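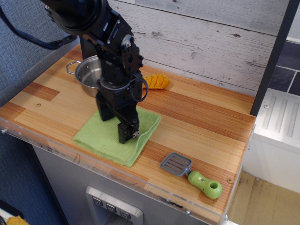

Gripper on the folded cloth, toy kitchen worktop, Otberg.

Nerkden household chores project
Progress report to the Villa fund, August
Submitted by Anas Benmoussa, project lead

Work in this period

The fund asked us to establish whether a low-cost arm can carry out small kitchen chores without help. The task set for this period was handling a folded cloth on a worktop shared with a pot and a spatula. A total of 600 attempts were recorded, against a target of 1000. The shortfall reflects three weeks lost to the replacement of wrist servos.
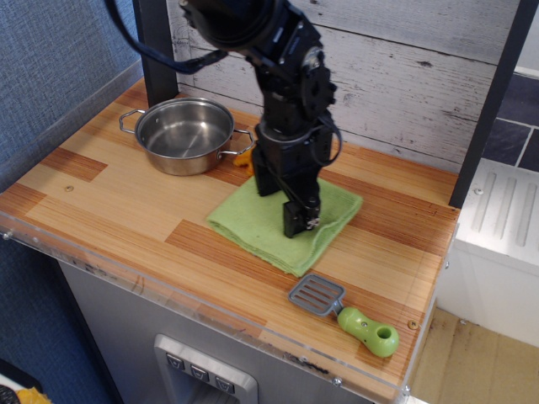 Cloth remains the hardest material in the programme. The arm reaches it reliably, but closing the fingers on a single layer is another matter, and operators still stepped in more often than the plan allows. Performance fell further when the cloth was turned at an angle to the worktop. Rigid items gave far less trouble.

Our present view is that the system is not ready for use in a home. It may suit a supervised trial with a fixed layout, and Flokow has agreed in principle to host one. 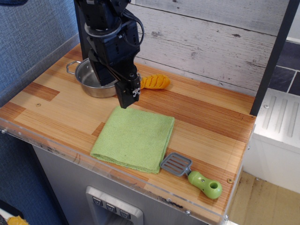

Next period

The remaining 400 attempts will be completed first. Ottmar Albers will then lead work on finger pads, with 2 designs to be compared on the same worktop. No change to the budget is requested. We ask the fund to confirm that the Flokow trial may begin before the final cloth results are submitted.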